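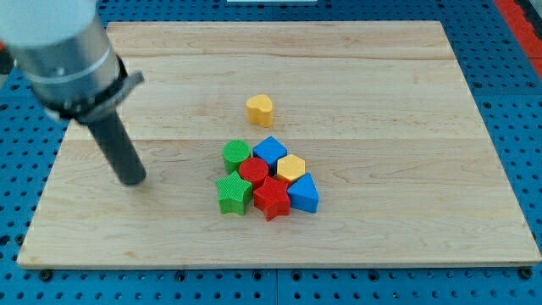 Call for participants: good practice for small robot arms in shared workspaces

Posted 2018-02-05

Sovholm is looking for people to help write, test and pick holes in a short set of rules for working next to small robot arms. Benchtop stuff. Arms that push, nudge and sort light objects on a table while a person stands within reach. Plenty has been written for big cells behind fences, much less that a technician can read in ten minutes before a shift.

We have a draft. It's called the Javthorpe rules, after the site where the first version got scribbled down in January. It runs to 17 rules. Some are good, some are vague, at least one contradicts another. That's where you come in.

Who we want

People who work with arms most weeks. Technicians, lab staff, students running their own rigs, people who set up demos, people who clean up after demos. Also safety reps, and anyone who has had to write a risk assessment for a bench robot and hated it.

You don't need to be a programmer. You do need to be over 18 and happy to stand at a table for a couple of hours (stools available, just ask).

Never touched a robot? We have 3 places set aside for complete beginners. We need to know if the rules make sense cold.

What you'd be doing

Two sessions, half a day each, at our Javthorpe site. First one is reading and marking up. Bring a pen, be rude. Second one is at the bench. You work through simple pushing tasks with toy blocks, following the draft rules to the letter, and stop every time a rule is unclear, slows you down for no reason or gets ignored because it's daft. An observer writes it all down. You are not being tested, the rules are.

Things we specially want opinions on:

- Where a person's hands may be while the arm is powered but still. Draft says "clear of the work area". Clear by how much? Measured from what?
- Resetting objects between runs. Who says "clear", who restarts, and does it have to be the same person
- End tools. The draft treats a plain rod the same as a gripper. Should it? A rod can't pinch in the same way but it can still trap a finger against the table
- Loose boards and work surfaces. Fixed down always, or only above a certain speed?
- Speed limits when someone is leaning in
- What goes in the log. At the moment, every stop goes in. Operators tell us they don't bother with the small ones, so either the rule changes or the habit does
- Marking out the table edge, and what may be left lying on the table outside the work area
- Handover at end of shift. Rule 14 is a mess, sorry in advance

After the sessions there's a written comment round, by email, optional but we'd love you to do it.

What you get

400 pounds for both sessions, paid after the second. Travel within the region on top, keep your receipts. Lunch both days. Your name in the published rules if you want it, left out if you dont.

We can't pay part sessions, so please only apply if you can do both halves. If your employer is sending you we can pay them instead, tell us early as the paperwork is slow.

Who's behind it

Sovholm is running it. Sitport are lending the benches and the room. Coşkun will lay out and print the final booklet, first run of 2000 copies, free to any workshop or college that asks. The text will go online too, free to copy and adapt.

One thing to be clear on: these are good practice rules, not a legal standard. They won't replace your own risk assessment or whatever your insurer wants. Where the draft clashes with the law or with the arm maker's manual, the law and the manual win. If you spot such a clash, tell us, that's exactly the sort of comment we're after.

Safety on the day

Short briefing before anyone goes near a bench, no exceptions, even if you've done this for years. Stop button within reach of every person at the table. Hair tied back, no lanyards, no loose sleeves. Closed shoes. Anyone can call a stop, for any reason, and doesn't have to explain it until the arm is off.

Ground floor room, step-free. Tell us about access needs when you apply and we'll sort the bench height.

How to apply

Use the contact form on the Sovholm site, put "Javthorpe rules" in the subject line. Half a page at most:

- what you do and how often you're near an arm
- one rule you already follow at work, written down or not
- one you think is pointless
- dates you can't make

No CVs please. We'll reply to everyone, yes or no, and send the draft out with teh joining details so you can read it before session one.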